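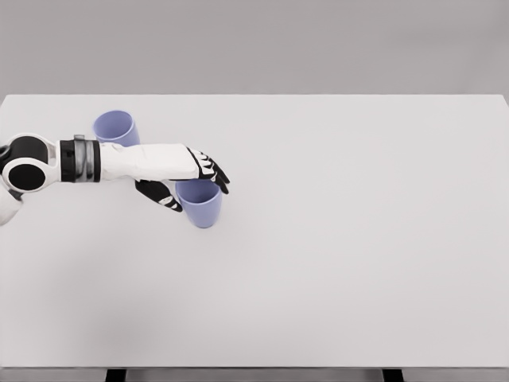
Subject: Re: [jelley-club] Cup stacking task in the sim

Yes please, let's use it for the May meet! I ran the Idden scene 18 times last night and I'm hooked. Thumb timing is the fun part, so try changing that first. My settings are in the shared folder, under Mulluvetti.

On April 6, 2019, the Jelley Robotics Club list wrote:
> Two cups, one hand, no hardware to break.
> Should this be our team task for May?
> Reply here if you want a login.

Count me in for two logins, my lab partner wants one too!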